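Chapter 4

Buying a Demonstration Kit

What you'll get from this chapter: how to read a kit list, what the hand-held grippers have to do for you, how the marker cubes affect your working space, and how to compare three offers that are priced in three completely different ways.

I bought my first demonstration kit on a Thursday-afternoon sort of whim, with a grant that was about to lapse and a sales brochure I'd read exactly once. It arrived in two cartons. The grippers were lovely, the software was fine, and the cables were so short that I could show the system how to pick up a cup only if the cup came to me. I spent the next month and a good part of the leftover budget fixing things I could have sorted out with one phone call.

So this chapter is the phone call. In Chapter 3 we looked at why you might teach an arm by doing the job yourself with a gripper in each hand, instead of driving the arm around with a joystick. I'm going to assume you're sold on that, or at least curious, and that you now have somebody's quote sitting in your inbox. We'll work through three products that come up again and again in the exercises: the Ulleo two-hand kit, the Helberg Bench Set, and the recording service run by Starnport. I've used all three for real work and I have favourites, which I'll try to keep to myself until the end of the chapter (I won't manage it).

A word about who I'm picturing as I write. You run a small lab or a workshop, or you're a student who has been handed the purchasing because everyone else was busy. You can solder a bit. You don't have a technician down the hall. If you do have a technician down the hall, buy them a coffee and read this chapter together.

4.1 What's in the box

The word "kit" does a lot of heavy lifting in this trade. I've seen it used for a full set of equipment with a hard case and a printed manual, and I've seen it used for a bag of parts and a link to a forum. Before you compare prices, write down what you'd need to record one ordinary task from start to finish, and then tick off what each supplier gives you.

For a two-handed setup, my own list goes like this:

Two hand-held grippers, with spare finger pads
A marker cube for each gripper, already mounted
A camera, and a way of wearing or mounting it
Cables long enough for the way you'll really be moving
Recording software, with a licence that doesn't run out in July
A calibration board or whatever the supplier uses in its place

The Ulleo kit covers everything on that list except the spare pads. The Helberg set leaves out the camera, on the grounds that most labs already have one they like, and I have some sympathy with that. Starnport doesn't sell you a box at all. They send a person with the gear, you pay by the recorded hour, and the gear goes home again at the end.
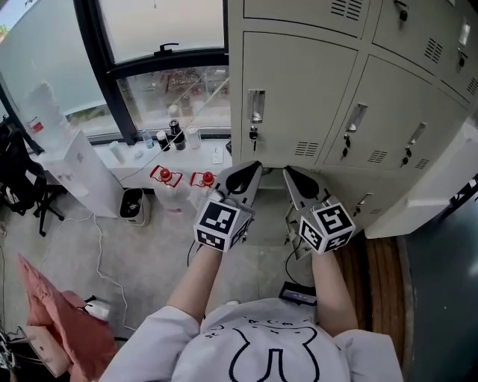

Grippers are where I'd spend my attention first, because they're the part you'll be holding all day. Pick one up in the supplier's showroom if you possibly can, and do something dull with it for ten minutes, like moving teabags from one tin to another. Your wrist will tell you more than the data sheet. Then think about the fingers themselves and the sort of thing you'll ask them to grab. A pair of angled plastic fingers with black pads on the inside will have a fair go at most household objects, but try them against a row of metal locker doors, with pull handles set back into the face and keys hanging out of the locks, and you'll start asking much sharper questions. Can the tips get in behind a recessed handle? Can they pinch a key squarely enough to turn it? Those are the questions to put to the supplier, in writing, with a photo of your own furniture attached.

Lech Kaczorowski, who taught me most of what I know about this, used to carry an old cupboard key in his coat pocket for just this purpose. He'd hand it to the salesperson and ask them to turn it in a lock with their own gripper while he watched. I've borrowed the habit and I recommend it warmly – you learn a great deal about a product from how its own people hold it.

4.2 Cubes, cameras and elbow room

The marker cubes on the backs of the grippers tell the software where each hand is and which way it's facing. Each side of a cube has its own black and white pattern, so the camera needs a decent look at one side or another most of the time. Simple enough, and it works well, right up until you reach inside something.

Think about a job like emptying the bottom shelf of a cupboard. You crouch, you lean in, and your hands go where the camera can't follow. Some kits cope by adding a motion sensor inside the gripper that fills in the gaps. Ulleo does this, and in my experience it will carry you through a short reach without complaint. Helberg relies on the cubes alone, and their manual is refreshingly blunt about it: if the camera can't see a cube, throw out that take and do it again.

Cubes also make your hands bigger. It sounds silly until the first time you clip the edge of a shelf with one. Before you order, cut a block of foam to the size of the supplier's cube, strap it to the back of your hand and go about the task. If you keep bumping into the neighbouring door or the underside of the bench, you've learned something for the price of a bit of foam.

Lighting deserves a mention too. Big windows are wonderful for morale and a nuisance for tracking, especially when the sun comes in low and washes the pattern off one side of a cube. Ask each supplier what their software does in that situation. A good answer sounds like "it flags the take and tells you why". A poor answer sounds like "you shouldn't have any trouble".

4.3 What it costs, and how to compare

Here's where people get tangled. The three offers we're following look like this, in dollars, before tax:

Ulleo two-hand kit: 2,286, with one year of software
Helberg Bench Set: 1,118, software included, no camera
Starnport recording service: 40 per recorded hour, with a minimum of 9 hours per visit

Look at those and you'll probably do what I did, which is go straight for the Helberg. It may well be the right pick! But you need to know how many hours you're going to record before any of those figures means much. A single Starnport visit at the minimum costs you 360 dollars. If one visit is all you need, to find out whether this approach suits your task at all, nothing else comes close. Three visits at the minimum come to 1,080 dollars, and now you're within a whisker of owning the Bench Set. If you already have a suitable camera, that's your crossover point. If you don't, add one to the Helberg figure and run the sum again.

The Ulleo is harder to place. You're paying more than twice the Helberg price, and a chunk of that goes toward the camera and the motion sensors. Whether the sensors are worth it depends on how often your hands disappear from view, which takes us straight back to section 4.2 and your block of foam. Ask as well what the software costs after the first year. I didn't, the first time.

There's also your own time, which never shows up on a quote. Setting up the Helberg took me most of a day, with a fair bit of muttering. The Ulleo was going before lunch. With Starnport I made the tea.

4.4 Trying before you buy

Most suppliers will lend you a kit for a short trial if you ask nicely and sound like you mean it. Use the trial on your worst task, the one with the awkward reach or the fiddly catch, and save the easy stacking jobs for later. Any kit can stack cups.

Do the trial in your own space as well. A showroom bench is clear and well lit, and the floor around it has been swept. Your place likely has cords across the floor and bottles along the windowsill, and a chair parked wherever it was last used. You don't need to tidy all of that away. You do need to know whether you can crouch, turn and reach in the middle of it without yanking a cable out.

Wieczorek, the distributor that handles both Ulleo and Helberg where I live, has a loan form that asks you to describe the task in one sentence. Mine said "open a low cupboard, take out a jar, close the cupboard". Write yours now, before you read on, and keep it beside you. We'll use it in the worked example in section 4.5, where we take one task through all three offers and see what comes out of each.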